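Help with: Storage and Organisation

Divided metal bin for mixed kids' stuff - rust mark and scuffed floor, worth treating?

Posted by Hiếu Hầu
11th April

I have a grey sheet-metal bin with a lengthwise divider that I picked up when a workshop in Trirstead closed. It sits on a wooden bench in the spare room and is used for sorting the small things that collect around the house: cases, pouches, plush toys, the Spider-Man item that turns up in every load. The front compartment is the larger one and takes everything. The rear one is kept for items that have been checked and are going to another room.

Two concerns. The divider has chipped patches and a small rust mark on its upper edge, and the floor of the front compartment is scuffed to a cloudy bluish white. I would like to know whether either will mark fabric. I would also like to know whether the holes in the floor should be plugged.

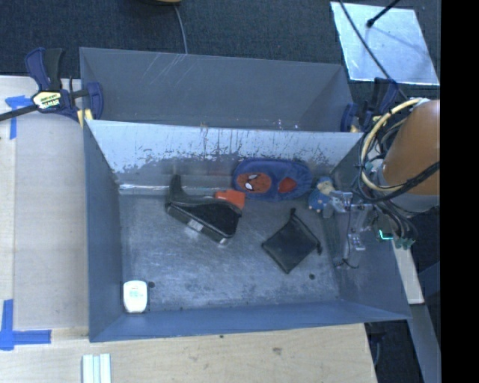 Front compartment with the current load, rear compartment clear.

The bin is 600 mm long. I do not want to repaint the whole thing if a local repair will do.

3 replies

Friederike Weidemann

Treat the rust mark and leave the floor alone.

Rust on a top edge will transfer to pale fabric if the fabric is damp, and plush holds moisture longer than you would expect. Rub the spot back with fine wet-and-dry paper until the metal is an even colour, wipe with methylated spirits, let it dry, then apply a thin coat of clear metal lacquer. Carry the lacquer a little past the repair on each side. Leave it for 8 hours before anything soft goes back in.

Cloudy scuffing on a grey floor can be zinc oxide if the sheet is galvanised, or plain abrasion if it is not. Wipe it with a dry white cloth. If the cloth comes up chalky, wash the floor with warm water and a little dish detergent and dry it straight away. If the cloth stays clean, there is nothing to remove.

Run a gloved finger along the chipped patches on the divider. A raised burr will snag knitted or padded fabric. A few strokes with a fine file will take it down.

Bogdan Walczak

just put a towel in it

Bronisława Grabowska

Agree with Friederike on the lacquer. On the holes: I would not plug them. They may be fixing points or drainage, and either way they let water out after a wash. If small parts are dropping through, cut a liner from 2 mm felt and lay it loose. Do not glue it - adhesive holds damp against the sheet and you will have rust across the whole floor by next March.

I would also keep hard cases and plush apart. A case with a raised rim will press a line into a soft toy if it sits on top for any length of time. The rear compartment would do for the cases, and checked items could go straight to their rooms.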